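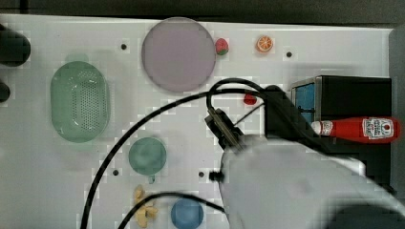
Drolano play kitchen, four months in

I don't trust play kitchens. Every one I've met in other people's houses has ended up as a shelf for things that aren't play kitchens: library books, odd socks, a bowl with keys in it. So when my daughter's third birthday came up and the grandparents offered to go halves on the Drolano, I spent more evenings reading about it than I'd like to admit, mostly hoping to be talked out of it. I wasn't, quite. We've had it since February and I've changed my mind twice.

First, the price. The Drolano is 200 pounds before you've put anything in it. No pans, no food, no cups. The box has a lovely picture of a fully stocked kitchen on it and small print on the side saying the contents are sold separately. The Hisberg, which is the one most of our friends have, costs 77 and comes with a kettle. I want to be fair to Drolano and say you can see where the money went, but you can only see where some of it went.

Building it took me most of an evening. The instructions are pictures only, and step 23 shows the oven door going on from an angle that hides the side you need to see. I fitted the hinge upside down, took it off, and fitted it again. One of the screw holes is now a bit chewed and the door has a slight lean. That's my doing, but I'd say the drawing had a hand in it. The panels themselves are solid and the edges are properly rounded. Nothing wobbled once it was up, and it's heavy enough that she can hang off the worktop (she does) without it shifting.

The hob has two rings that light up when you press them. They also make a sizzling noise. The sizzling can't be turned off separately from the lights, so you either have both or take the batteries out. We took the batteries out in the second week. She asked about it once and then started doing the sizzle herself, which is louder.

The tap turns but doesn't do anything, as you'd expect. The sink is a lift-out tub and this is the best idea on the whole kitchen. It comes out, it goes in the real sink, it gets washed. On the Hisberg the sink is moulded in and our friends have to go round the corners with a cotton bud. If you have a child who will put real yoghurt in a pretend sink, think hard about this one.

Storage is poor. There's a single cupboard under the sink with a shelf too shallow for a plate of any useful size, and the oven, which is deep but has no rack. Drolano will sell you a rack for 20 pounds. I looked at it online and it's a rack. I used a cooling grid from our own kitchen, which fits with a finger's width to spare each side.

As for what goes in it, you have a choice between sets that match and sets that last. We bought a mixed fruit and veg box by Odberg and a tea set from Kuo. The Odberg pieces are a bit dull in colour but have been dropped, sat on and taken into the bath with no harm done. The Kuo cups are nicer to look at and have already lost some of their glaze, or paint, or whatever it is. I wouldn't buy them again. The saucers slide about and the teapot lid was lost by Easter. Do check sizes before buying small pieces for a younger child, whatever it says on the front of the box. I threw out two things from the Odberg set that I thought were too small to be left lying about — a grape and some sort of bean.

Now, does she play with it? This is the question the other reviews skate over, I suspect as they're written the day after it arrives. For the first fortnight, yes, constantly. Then for a month hardly at all, and I was composing a much ruder version of this review. Then her cousin came to stay over the May half term and they opened a café, and it's been in use most days since. The café serves one dish. I have eaten a great deal of it.

So I'm less cross than I was, but I'm not convinced you need this particular kitchen. What she likes is having a worktop at her own height and somewhere to shut things away. The Hisberg would give her both. A low shelf with a cardboard box on it would give her most of it, and for the first month after her birthday the cardboard box it came in did better business than the kitchen.

If you've got the room, a second child coming along behind, and somebody else paying half, the Drolano will probably survive both of them. The finish has held up well apart from one ring mark on the worktop, from a mug of mine. If you're paying for it all yourself, look for one second-hand. They turn up quite often, usually in good nick, which tells you something about how much they get played with. Check that the sink tub is included, as Drolano don't sell it as a spare — I asked — and without it you've got a hole.

Three stars. It was two in April.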